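Two-Arm Table Cell: Workshop Tips for Setting Up and Looking After It
By Kanokwan Nakpan, Onsri workshop
Last changed Friday, November 24, 2023

I take care of the two-arm table in our workshop since it was moved to Wullodthorpe. Before this I repaired sewing machines, and many habits are the same: clean first, look second, take the screwdriver last. These are my notes for the people who share the table with me. Please read the part about cables even if you skip the rest.

Before you switch on

Walk once around the table. Look at the floor also, not only at the arms. Hands and sleeves stay off the table until both bases show green. If one base stays another color for longer than a minute, switch off, wait, and start again. Do not push an arm by hand to "help" it.

Then try the red button on each base. Do it every morning, left and right. It takes less time than filling the kettle.

Wiping the table

Use a cloth that is a little damp, with plain water. I tried the Grandeo spray cleaner for one month and it left a shiny film, and the wrist cameras did not like the reflections. Now I use water, and for sticky spots a drop of dish soap, then water again. Crumbs go away with a soft brush. Never blow them with compressed air, they fly into the finger slides.

Screws on the gripper

The screws on the brackets work loose slowly. I check them after every 33 hours of work, and I write the date in the notebook which hangs by the door. Use the short driver from the Bollotance kit. The long one has more force than you think, and I have already damaged one head with it. Turn until the screw stops, then a very small bit more. If a finger still moves sideways when you touch it, the screw is not the problem. Look at the slide.

Clean the finger tips with alcohol on a cotton bud. Wait until they are dry before you close them.

Groceries for the grip check

After work on the fingers, I run a grip check with light packages from the kitchen shelf. A carton should stand on its short end before the pick, and the tray stays in the same place for the whole check. Start with half speed. If the carton gets dents, lower the force by one step and take a new carton, because a soft one gives a false result.

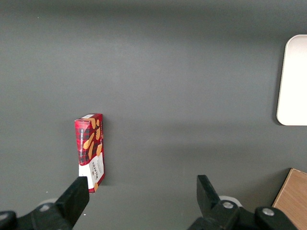
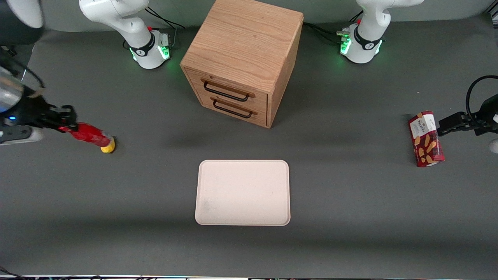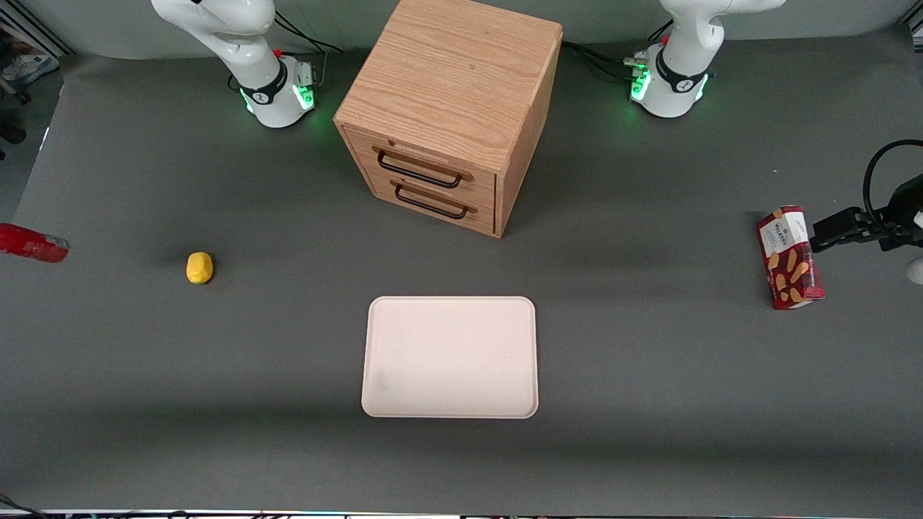 How do I know that the grip force is too low, if the package does not fall?
Look for a slow turn. A carton held too lightly will rotate a little between the fingers when the arm changes direction. Put a pencil mark on the carton beside one finger tip before the move and compare it after. If the mark has moved, raise the force by one step and repeat.

Cables

Most of my repairs are cables. The loop over the wrist must be long enough for the full turn and not so long that it catches on a drawer handle. I turn the wrist slowly to both ends and watch the loop the whole time. When it pulls tight, open the clip and give it a little more. When it hangs down, take some back.

Behind the bases, keep the cables on the wall side. Do not tie them very hard with plastic ties. A strip of soft tape with hooks is better and you can open it again. If a plug feels warm, switch off and call me.

Things that move away from their place

The cabinet and the tray are only standing on the table, so they travel a little every day. I put small pieces of paper tape at the corners and check against them at lunch. Take the tape off on Friday and put new, otherwise the glue stays on the table.

Grease

A very small amount on the finger slides, the size of a rice grain for each. In October I used too much and spent a whole afternoon with cotton buds. Wipe away the old grease before you put the new one.

Spare parts

Finger pads: 4 in the blue drawer. When you take the last pair, write it on the board.
Bracket screws: same drawer, in the jam jar.
Soft tape: ask me, I keep it at my desk so it does not disappear.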